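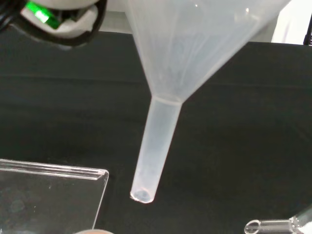
Ça fait deux semaines que je traîne du côté de la cellule de verrerie de Nirnthorpe, et je crois que je n'avais jamais autant entendu parler de câbles de ma vie ! Le banc chimie (celui de l'étage, pas l'ancien près des sorbonnes) a repris du service en février après une remise en état complète du poignet, et Syafiqah Rondonuwu m'a laissée assister aux derniers réglages. Le point délicat, chez eux, c'est l'outil. L'entonnoir en plastique blanc translucide a une tige longue et fine, et quand elle pend au-dessus de la table, le tube en verre n'est pas bien loin : si l'orientation du poignet a dérivé pendant le démontage, c'est la tige qui le paie, ou le verre, ou les deux. Syafiqah reprend donc le réglage depuis le début à chaque fois qu'on touche à la bride, même pour une vis, et elle ne veut rien entendre quand on lui dit que « ça n'a pas bougé ».

Petit rappel pour ceux qui n'ont pas suivi l'épisode précédent : l'équipe avait constaté des arrêts intempestifs en fin de matinée, toujours quand le bras partait vers le fond de la table. On a d'abord accusé le programme, puis le contrôleur, puis (brièvement, et à tort) le stagiaire. Stavros Petridis a fini par débrancher le faisceau et par le tester à la main, conducteur par conducteur, en le pliant comme il se plie quand le bras travaille. Le défaut est apparu au bout de 14 flexions. Une gaine fatiguée, un contact qui lâchait une fraction de seconde, et tout le poste se mettait en sécurité. Il en rit maintenant, mais il y a passé trois soirées.

Le faisceau de rechange est arrivé de chez Tultel dans une longueur un peu trop généreuse. Vous me direz que mieux vaut trop que pas assez, et j'aurais dit pareil, sauf qu'un câble trop long, ça balaie la table. Ils ont repris toutes les boucles, déplacé des attaches, recommencé. Pendant l'après-midi où j'étais là, j'ai vu Stavros ouvrir et refermer la même sangle tellement de fois que j'ai arrêté de regarder ! Sa règle : le bras doit pouvoir aller au bout de sa course sans tirer sur rien, et revenir sans que rien ne vienne traîner dans la verrerie. Pour le vérifier, il fait tout en vitesse lente, une main près de l'arrêt d'urgence, et il regarde les câbles, jamais la pince.

Côté pince, le nettoyage des doigts se fait désormais avant chaque série. Un chiffon sec, pas de solvant, et on contrôle le serrage derrière. Hakim Simanjuntak, qui s'occupait du poste avant de partir chez Walport, avait laissé un cahier avec ses couples de serrage écrits au crayon dans les marges. Tout est en train d'être recopié au propre (son écriture, mon Dieu). J'ai proposé mon aide, on m'a gentiment confié la page la moins lisible.

Il reste la position des objets sur la table, qui compte autant que la mécanique. Le portoir transparent avec ses tubes à essai, le petit ballon sur son anneau de liège, la spatule : chaque chose a sa place notée, et on vérifie les hauteurs d'approche au-dessus de chacune. Le portoir donne du fil à retordre, parce que l'acrylique sous l'éclairage du plafond, ça fait des reflets un peu partout. Syafiqah avait essayé de le remplacer par un modèle opaque de chez Wuisan, qu'elle a trouvé bancal et qui a fini sur une étagère. Elle préfère garder celui-ci et passer plus de temps sur les repères. Le drap noir aide bien, au passage : un tube en verre se distingue nettement mieux dessus que sur la paillasse claire d'avant, et je le dis en tant que personne qui a longtemps cherché un tube sur une paillasse claire.
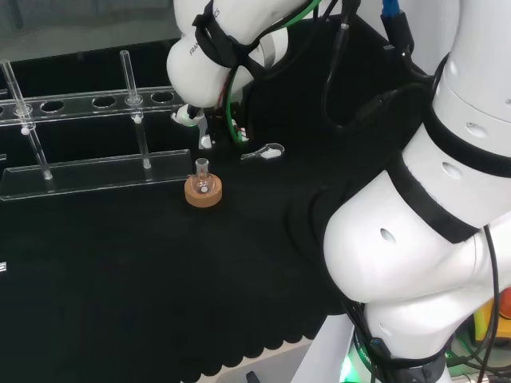
Et maintenant ?

Le poste tourne en essai, à vitesse réduite, avec quelqu'un dans la pièce en permanence. Hortensia Navarrete, qui gère le planning des bancs, a bloqué 19 créneaux pour la validation, et les demandes extérieures attendront la fin de ces essais. Si vous aviez déposé un dossier avant l'arrêt, pas besoin de le refaire, il est toujours dans la file.

Deux choses pratiques encore, qu'on m'a demandé de faire passer. On ne pose plus rien sur la table pendant un réglage, même un stylo, même « juste une minute ». Et le carnet d'entretien est de retour à l'entrée de la salle, dans la pochette bleue : toute intervention sur le poignet ou le faisceau y va, avec l'heure et les initiales. Haziq Rondonuwu passe le relire chaque soir avant de fermer, vers 18 heures, et il vous appellera s'il manque quelque chose (il m'a appelée, moi, pour une signature oubliée).

Je retourne les voir quand la validation sera terminée. D'ici là, pour les questions techniques, écrivez plutôt à Stavros qu'à moi !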